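Filomholm to move recycling to a weekly pickup in January

FILOMHOLM, June 12, 2022 — Households in Filomholm will have their recycling collected every week starting in January, after the town council approved a new contract with the waste hauler Clitico. Trash pickup will stay weekly. Recycling is now collected every other week.

The council voted to accept the contract after two public hearings. It runs for three years and can be extended once. Clitico already handles collection in the neighboring town of Detevik, where weekly recycling has been in place since last year.

Under the new schedule, paper and cardboard will go out together. Glass, cans and plastic bottles will go out together in a second container. Residents who now use a single mixed container will be given another one at no charge. The town has set aside 751 containers for the first delivery, starting with the streets north of the rail line. Homes south of the line will get theirs in the weeks that follow.

Apartment buildings with shared collection areas are not part of the first delivery. Owners of those buildings will be contacted separately and may keep their current containers if they are in good condition and clearly labeled.

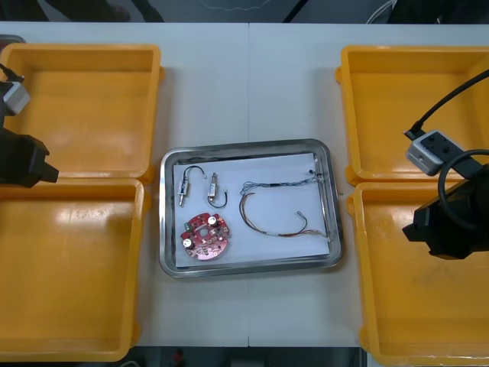
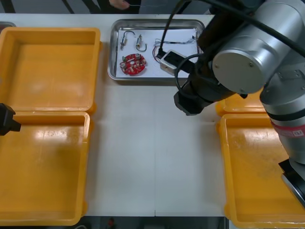
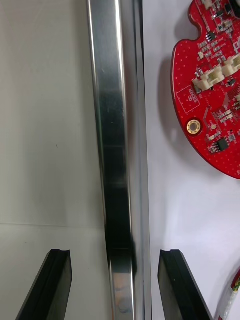
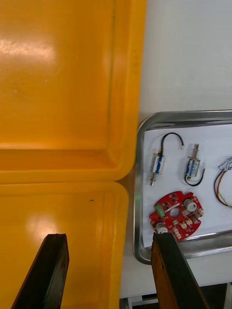

The change came after complaints about overflow in the winter months, when cardboard from holiday deliveries filled containers well before the truck was due. Residents at the first hearing said they were driving boxes to the drop-off lot on Urbańczyk Street and finding it full as well. Others asked whether the trucks could come earlier in the day on streets near the elementary school.

The town says trucks will not enter the school streets during morning drop-off. The rest of the route will be worked out over the fall — a map showing the collection day for each street is to be mailed to every address before the change takes effect.

The monthly waste fee will not go up this year. It will be reviewed again when the council takes up next year's budget. A proposal to offer a lower fee to households that put out less trash was discussed at the second hearing but was left out of the contract. The council may return to it at a later meeting.

Some items will still be turned away. Plastic bags, foam packaging, light bulbs and broken drinking glasses should not go into either recycling container. Pizza boxes will be accepted if there is no food left in them. Batteries and paint must be taken to the drop-off lot, which will keep its present hours — including Saturday mornings, when the gate on the east side is also open.

Containers should be at the curb by 6 a.m. on collection day, with the lids closed and the handles facing the house. Cardboard that does not fit may be flattened, tied and left next to the container. Loose boxes will not be picked up.

Yard waste is not affected. Leaves and branches will be collected on the current schedule through the end of the season, and paper yard bags will remain available at the town hall front desk.

Residents who need help moving a container to the curb can ask for doorstep collection. Forms are available at the town hall and at the library, and people who already receive the service do not need to apply again.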